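Undeck opens Colata home coffee classes to all skill levels

Thursday, October 22, 2026

Undeck, the kitchen and cookware studio on Virnine Street, will run its Colata home coffee classes year-round after a trial program that began in May. Bookings for the summer sessions are open now.

The trial filled 163 places. Most people who came already owned a grinder and some kind of brewer and wanted a more consistent cup at home without buying more equipment. The permanent program keeps the same format, with small groups working at the studio's kitchen benches, and adds an evening session for people who can't get away during the day.

Each class starts with weighing. Participants turn on a digital scale, check that it reads zero and spoon out whole beans before anything is ground. Instructor Debora Valentini said this was the part of the class people most often took home with them.

"A scoop of dark roast and a scoop of light roast can look the same and weigh differently," Valentini said. "Once people weigh the beans for a week or so, they stop blaming the grinder."
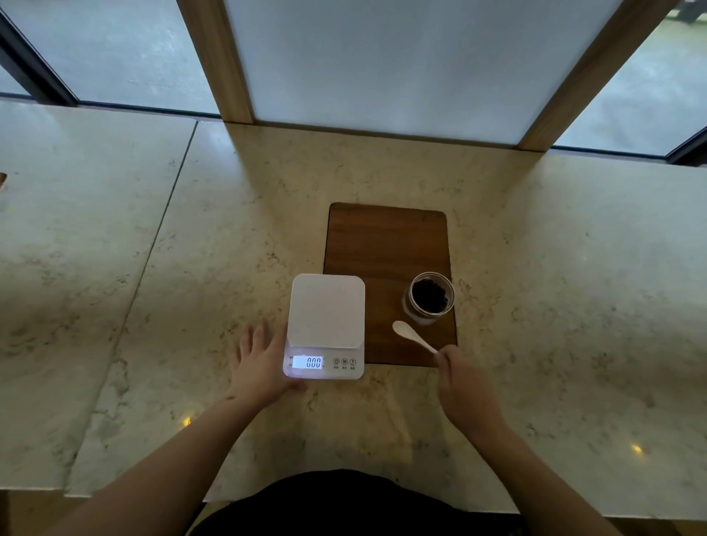

The second half of the class covers grind size, water and brewing. Participants make the same coffee twice, changing only the dose, and taste the two cups side by side. There is time at the end for questions about storage, cleaning and the colour and flavour of different roasts. People are welcome to bring beans from home.

Beans for the classes are supplied by Rashidi, a local roaster that has worked with the studio since the trial. Rashidi will also provide a decaffeinated option at every evening session. Participants should mention this when they book.

Classes cost $37 per person and run for two hours. The price covers all coffee, use of the equipment and a printed brewing sheet with room to record doses and tasting notes. Gift vouchers are available from the studio and do not expire.

The studio is on the ground floor with step-free entry. Children aged 12 and over may attend with a paying adult. Tea and water are provided.

Places can be booked in person at Undeck or through the classes page on the studio's website. Group bookings and private sessions can be arranged with the front counter.

Media contact: Debora Valentini, Undeck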